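Laundry Corner, Mahama Street: Gallery

The laundry corner sits at the end of the back hall, between the kitchen and the side door. It was the last part of the house to get any attention. The pictures on this page were added in September, after the shelves went up and before the wall was painted. The notes cover what is kept there, what was moved out, and what the parts cost.

The whole corner is 40 inches deep. That leaves enough room to open a door and stand in front of it with a basket, but not enough for a folding table. The old plan had a fold-down board on the side wall. It was dropped when the pipe for the outside faucet was found behind the plaster at the height the hinges needed to go.

The shelves are from the Okow line, in white. Two are fixed above head height and hold the things used once a month or less: spare pillowcases, the iron, the picnic blanket, a box of light bulbs. The third is lower and holds detergent and clothespins. The brackets that came with the set were too short for the lower shelf, so longer ones were ordered separately from Sirnow, part number 3013. They fit the same screw holes. The order took three weeks to arrive and one bracket was missing from the first package.

Total for the shelves, brackets, screws and wall plugs was 448 dollars. The estimate written down in the spring was 396. The difference is the second set of brackets and the delivery on them.

The floor is the original tile, cleaned and resealed along the grout lines. Two tiles by the side door are cracked and have been left as they are. The drain cover was replaced with a plain one from the hardware store on Brirnberg Avenue. The old cover had rusted through on one side and caught on the mop.

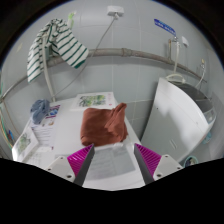
The flat top does the job the folding board was meant to do. Anything that comes through the corner gets put down on it first and sorted later, so it fills up by the end of most weeks. The reddish-brown cloth is folded into a rough rectangle, with the thick edge toward the front, and the grayish-blue one is still bunched up in the back corner on top of a printed sheet. The flat white piece with the green leaves on it sits near the wall. Cloths in daily use are folded once or twice and stacked by color. There is no system for the printed sheets, and they tend to end up under the cloths.

Cleaning cloths are kept apart from kitchen towels. The dark ones are for floors and shoes, the blue and gray ones for windows and counters. They are washed separately from clothes, without softener, and hung on the rack over the bathtub in winter. A full load of cloths comes up once every couple of weeks. The ones with holes go in a bag for the garage.

The hooks on the side wall hold the broom, the dustpan and the long brush for the gutters. There were five hooks at first. One was taken down again when the broom handle kept knocking against the door frame. The hole has been filled but not sanded.

Baskets go on the floor under the lower shelf. There are two, one for light clothes and one for dark, and both have handles that fold down so they slide in without scraping the wall. Towels and bedding are carried straight from the bathroom and bedrooms and do not get a basket of their own. A third one was tried for a month and blocked the side door.

Lighting is a single ceiling fixture with a frosted cover. It is bright enough for reading care labels in the evening, except in the corner by the shelves, where the lower one throws a shadow. A battery light was stuck to the underside of that shelf. The adhesive strip failed in the first warm spell and the light is now held with two small screws.

Things moved out of the corner: the tool bag, a crate of empty jars, the vacuum cleaner and a box of leftover floor tile. The vacuum went to the hall closet. The tile is in the garage with the date and room written on the lid.

Still to do: paint the wall behind the shelves, sand the filled hole, find a shallow tray for the papers, and put a new rubber strip along the bottom of the side door. The paint has been bought. It is the same white as the kitchen, in the washable finish, and one can should be enough for two coats.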